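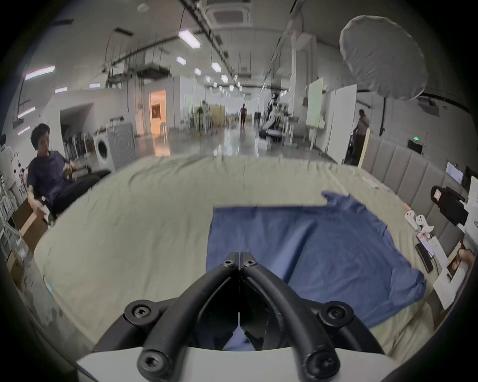 Slide 1 - hi, thanks, name, say I'm filling in for Glenys Ruawai. Her method, my mistakes. Keep it short, 20 min incl. questions.

Problem. Folding policies look great on the shirt they were trained on. New shirt, softer surface, falls over. Everybody in the room has seen this, don't labor it.

What we did - Nel. Hand-held gripper demos only, no teleop. Before training we throw out the parts of each demo where the person is just hovering and thinking. Sounds dumb. Biggest single gain we got.

How we pick the cut: fingertip speed plus gripper opening, one threshold each. No learned model. Say this slowly, people always ask.

Setup: 29 garments, mostly T-shirts, 11 held out and never seen in training. Soft padded surface and hard table, both. Soft one is much harder, cloth sinks and the tips drag the padding. Mention creases.

Next slide - results. Point at the left bars first!! Trimmed beats untrimmed on held out shirts, both surfaces. Gap is bigger on soft. Tito baseline is close on the table, not on the padding.

What didnt work
- trimming too hard. Lose the small regrasps and the policy never learns to recover
- one threshold for everyone. Slow folders get chopped to bits. Now set per person
- long sleeves. Still bad. Don't hide it

Laltholm people will ask about towels. Answer: tried it, only 6 towels, not enough to say anyting.

Clasivetti comparison is in backup slides, only if asked.

Last - code in November, demos after that. Thank Glenys again. Questions.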